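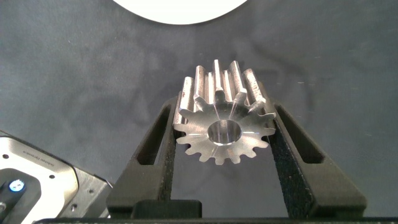

4. Picking up gears

4.1 The part and why I chose it

I spent far too long choosing something for Aranier to pick up. The first few months went on foam cubes, which teach you very little (a foam cube forgives everything), and then on bolts, which roll. A spur gear sits nicely between the two. It's hard, it's shiny in places, it has a hole through the middle that the camera can find, and its outside edge is a ring of teeth that the fingers either settle against or don't. I also had plenty of them in a biscuit tin, left over from an earlier project on the same bench at Toston.

The task is simple to write down. The arm takes one gear by its sides, holds it upright so that the flat face points back at the wrist camera, and then carries it over to the other side of the bench. Figure 2, at the top of this section, is the wrist camera's view of a gear held like that, with the bore facing us and a finger on either side. Everything I say about "face on" from now on refers to that pose. I don't mind if the face leans a little, and in practice it nearly always does!

The whole thing was done at a shared workshop in Trirkby, which meant packing up by nine in the evening and finding my calibration marks again the next time I came in. I mention it because a good part of the scatter in my results comes from this, and I'd like readers who work in a proper lab to be kind about it.

4.2 The fingers

The fingers are black and tapered, wide at the base and narrow where they meet the part, each with a long window cut through the side. The windows started as a way of saving weight. I kept them after noticing that they also let a finger give very slightly under load, so the two sides share the squeeze a bit more evenly. I haven't modelled this. I tried a solid pair for one evening, disliked the way they chattered on the teeth, and went back.

The inside faces carry a rough grip surface. My earlier fingers had smooth ones, and they were fine with foam and hopeless with metal: the gear would pivot about the contact line as soon as the arm sped up, and I'd arrive at the far side of the bench with the bore pointing at the ceiling. Rough faces cured most of that. The price is wear, and after 3,000 open-and-close cycles on the current pair I could feel a smoother patch with my thumb on each side, just where the teeth land.

Should the fingertips have a notch cut in them, to match the gear? I get asked this a lot. A notch would certainly hold one size of gear better, but I wanted fingers that would also take the next thing out of the tin, and I'm fairly stubborn about it. Flat faces it is, then.

4.3 Finding the bore

The camera sits at the wrist and looks out along the fingers, so both of them are always in view, along with the black bar they grow out of. I was annoyed by this at first, as they take up a lot of the picture. Then I started using them. The inner edges of the fingers give me two long lines which should meet the part at matching heights on either side, and if they don't, the grasp is crooked and there's no point carrying on.

For the gear itself I look for the bore first and the outline second. The outline is tempting, all those regular points, but the upper teeth are a nuisance: when the gear leans back you see along them, as ridges running away from you, and a simple edge finder happily adds their length to the radius. My early code thought every gear was egg-shaped. The bore behaves much better. It shows up as a round hole with a shaded inner wall, and the plain grey of the work surface makes life easier by giving the code very little else to latch on to.

Glare is the remaining trouble. A machined face throws bright streaks out from the middle, and they move when the arm moves, so I can't mask them once and forget about it. What I do now is take the bore estimate at three slightly different wrist angles and keep the median. It's slow and a bit clumsy, but I've stopped getting the wild misses I used to get in the evenings, when the overhead lights were the only ones on.

4.4 How the grasp is scored

I score each attempt from one still, taken after the fingers have closed and the arm has stopped. A grasp counts as good if both fingertips touch the rim, the whole bore is in view and the contact points are level to within my tolerance. Figure 3 shows the sort of view I work from. The fingers come up in a V with open space between them under the gear, and grey shows through the bore, which is the quickest check I know that the face is turned more or less towards the camera.

I used 109 attempts for the count in this section and left the warm-up runs out. Of those, 18 were scored as poor. Most of the poor ones were crooked contacts, with one fingertip landing well up the side and the other well down, and the rest were gears that had turned far enough for the bore to close up into a slit. I scored them all myself, in two sittings, and I did change my mind on a few of the crooked ones the second time round. I've kept the second set of scores throughout.

Closing force was set at 80 on the controller's own scale, which has no units that I could find in the paperwork. I tried lower settings and the gear slipped when the wrist turned; I tried higher ones and the fingers bowed. If you build a pair of these yourself, please treat my number as a starting point only.

Figure 3. Wrist-camera view of a metal spur gear gripped at its sides, with the bore open to the grey surface behind.

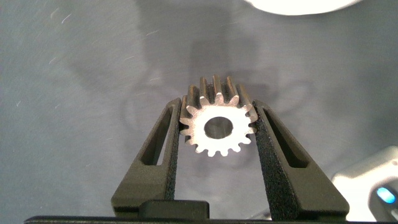 4.5 Things I would change

The camera mount comes first on my list. It's stiff enough while the arm is moving slowly, but it takes a moment to stop quivering after a quick move, and I've been hiding that with a pause in the script. A shorter bracket would do the job properly.

I'd also like a second light, low down and off to one side, so that the gaps between the teeth fill with shadow in the same way every time. At the moment they depend on where the arm happens to be. And I'd number the gears! I mixed the finishes freely, some bright and some dull, and I can't go back now and say whether the dull ones were easier, though my feeling at the bench was that they were.

The drawings for both finger designs, including the solid pair I gave up on, are filed under Ozoliņš in the drawer beneath the Toston lathe, and anyone using the workshop is welcome to copy them. Section 5 moves on to handing the gear from one arm to the other, where the rough finger faces start to cause problems of their own.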